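4. What Visitors Did at the Open Day

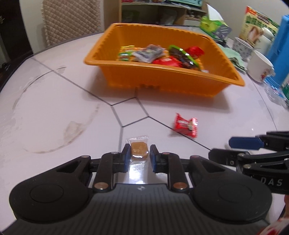
I had planned the open day at our Rurkberg lab as a talk with a bit of hands-on time at the end, and within the first half hour it had become a hands-on day with a bit of talk squeezed in wherever I could manage it. We ran it on an afternoon in October, doors open from 1 p.m., and I spent most of it standing beside one table or another saying "go on, try it." The task visitors liked best was the candy table (Figure 3). You pick up one wrapped sweet with the hand-held gripper, carry it over, and let it go in the basket. The caramel in the figure is a good one to talk through, because the blue pads are closed on the candy itself while the clear wrapper sticks out above and around it, and a lot of first-timers went for exactly that loose plastic and came up with a sweet dangling from one corner. I did it too, in front of a school group, so I have a lot of sympathy.

Figure 3. A wrapped caramel between the finger pads of the hand-held gripper, with a red wrapped candy on the table and the snack basket behind.

We logged 386 pick attempts over the afternoon, from 31 visitors who agreed to have their tries kept. (More people than that came through the room, but plenty just wanted to watch, or ask about jobs, or eat.) I should say right away that this was never a controlled study. People went in whatever order they walked up in, they coached each other, and at one point two sisters were holding one tool each and racing. I still think the notes are worth having in the paper, mostly for what they told us about the instructions we give to new operators.

4.1 What we told people

Our regular operators get a written sheet, which we borrowed from the Stodell site and have been fiddling with ever since. It talks about approach angle and closing speed, and it takes a good ten minutes to read. I brought a stack of copies and gave up on them almost at once! Visitors took one, folded it, and reached for the gripper. So I switched to saying just one thing: "Look at the pads, not at your hand." That was the whole lesson for the rest of the day.

I really expected things to get messier after that. What I wrote down in my notebook was that people slowed down near the table, which is the thing page two of the sheet tries so hard to get them to do. A few of them bent their knees to get their eyes level with the sweet. One man took off his glasses, put them back on, and then did four picks in a row without a miss (he told me he ties fishing flies, so maybe he doesn't count as a beginner).

4.2 Where it went wrong

The misses came in a few flavors. The most common one was grabbing wrapper and no candy, as I said. Next came closing too early, so that the closed fingertips bumped the sweet and sent it skating across the table, usually to loud cheering. Twist-wrapped candies gave people a different kind of trouble. They never sit quite flat, and visitors kept trying to straighten them first with a free finger, which we'd asked them not to do, and which every single age group did anyway.

Letting go was harder than I'd guessed. Our software, Clondora, marks the end of an attempt when the fingers open, and lots of people opened them a little, saw that the sweet was still hanging on, and closed up again to have another think. Clondora read each of those as a fresh try. I went back through the log by hand that evening and merged the ones that clearly belonged together, and the 386 is the number after merging. If you run something like this yourself, please ask for a longer wait before the attempt is closed out. I'd have saved myself a very long evening.

4.3 What we changed afterward

The Sitthichai group was getting ready for its own visitor day, so I sent over my notes while they were still fresh, coffee stains and all. We agreed on a few edits to the shared sheet. It's now a single side of paper, and the line about looking at the pads is at the top in big type. We also moved the soft, crinkly packets to the end of the practice set and put the firmer caramels first, so that a new person gets a feel for the squeeze before the wrapper starts playing tricks on them.

I'd like to know if any of this holds up with more people, and I don't think one busy afternoon can settle it. My coauthors would like at least 200 visitors before we say anything about age or prior practice, and I agree with them, even if I grumbled a little. For now I treat the open-day attempts as a separate set. They're kept out of the training runs in Section 5 and used only for the error review in Section 6, where the wrapper grabs in particular come up again.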